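Town Library Opens a Shelf for Foreign Food Labels
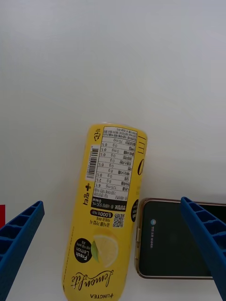 Nelly Espinoza

The public library in Arnik has opened a small reading corner where visitors can get help with the labels on imported food. The corner is on the second floor, next to the dictionaries, and it started its work in November. It is free, and a library card is not necessary.

The idea came from the language circle which meets in the same building. Many of its members buy food in the import shops near the station, and they often brought bottles and packages to the meetings to ask what was written on them. The requests became so frequent that there was little time left for conversation practice.

"People asked me the same things every week," said Yoshinori Okabe, who leads the Japanese table. "Is there milk inside, is there wheat inside, how much salt. These are simple questions, but if you can not read the script, you can not even guess."

The library now keeps a set of 77 printed cards. Each card gives the most common words from food labels in one language, with the English meaning beside them. There are cards for ingredients, for storage instructions and for the usual ways of writing a date. The Korean and Thai cards are borrowed most, according to the reference desk, and the Korean ones were already printed a second time.

Shanthi Herath, a dietitian who advised the library on the cards, said that numbers on a label can mislead a reader as easily as words. In some countries the nutrition table is given for 100 grams, in others for one portion, and in others for the whole package. A person who compares two drinks by the sugar line only may be comparing two different amounts. She recommends to find first the line that says what quantity the table is about, and only after this to look at the rest.

The percentages are another difficulty. They show a part of the daily amount recommended in the country where the label was made, and these amounts are not the same everywhere. Herath said that a small difference in percent between two products from different countries should not worry anybody.

The cards cost the library 920 dollars, including the translation and the plastic covers. Part of the money came from Mamani, a grocery store on the market square, which also keeps one copy of the set at its counter. The store's owner, Dayana Chávez, said that her employees use it several times a day — sometimes more often than the customers do.

Not all visitors are satisfied. Some have asked for the cards to be put on the library's website, so that they can be read on a phone while shopping. The library answered that the translators gave permission only for the printed version, and that it is talking with them about the matter. Others would like to have more languages. Cards in Amharic and Georgian are in preparation, but a date for them is not fixed.

The staff asks visitors to remember that the cards do not replace medical advice. Those who have a strong allergy should speak with the shop or with the importer, whose name and telephone number are usually on a sticker on the package. The cards explain only the words which are printed most often, and a rare ingredient can be missing from them.

Visitors may bring packages to the corner in the afternoon, from 3 o'clock until closing. Food and drinks must stay closed inside the building. Groups and school classes are asked to write their names in the book at the reference desk before they come.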